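Bornville cell back in service after gripper and camera work

March 2020

The small tabletop cell at Bornville is running again. It was down for 4 shifts while Hernán Ñahui replaced the wrist cable and redid the camera setup, and people at Campos and Borberg who share its schedule can book time as usual.

The cable had been on the list since the winter check. It ran too tight through the last joint, and the jacket had worn down to the braid on the inside of the bend. Hernán put in a longer one from Rirska, 580 mm end to end, and moved the first clip back so the slack sits behind the joint when the arm reaches across the table. The old clip position is marked with tape. Please leave the tape on until the next inspection.

With the cable in, the head camera had to be set up again. The tabletop is glossy and the ceiling light shows in it, so exposure was set with objects out on the table. The old settings had been made on a bare table and left the dark items too dark to pick out. Hartmut Lammers wrote the new values on the card inside the cabinet door.

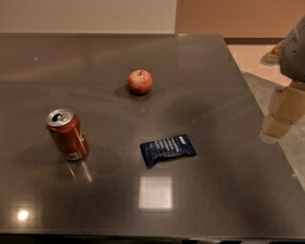
Apple, soda can and snack wrapper on the Bornville table, with part of the arm at right.

The wrapper is the hard one of the three. It lies flat, it is dark blue on a dark gray surface, and the fingers have to come down almost to the table to get hold of it. Hartmut lowered the approach speed for flat items and left the others alone. The can and the apple use the same grip program as before.

After the camera was done the arm went through 1000 open-and-close cycles with no load, then a day of ordinary picks. It stopped 13 times during the picks, mostly on the wrapper. Each stop is in the log with the joint positions. Hernán wants to look at the finger pads next — the left one is wearing faster than the right, and he suspects the mount is slightly out of square.

A few points for anyone using the cell:

Wipe the table with a dry cloth before starting. Spray cleaner leaves streaks that the camera picks up.

Do not change the exposure from the operator screen. If the picture looks wrong, check the lens first and then call Hernán.

Run the homing routine after every power-down, including short ones.

Spare pads are in the second drawer. Write down the date when you take a pair.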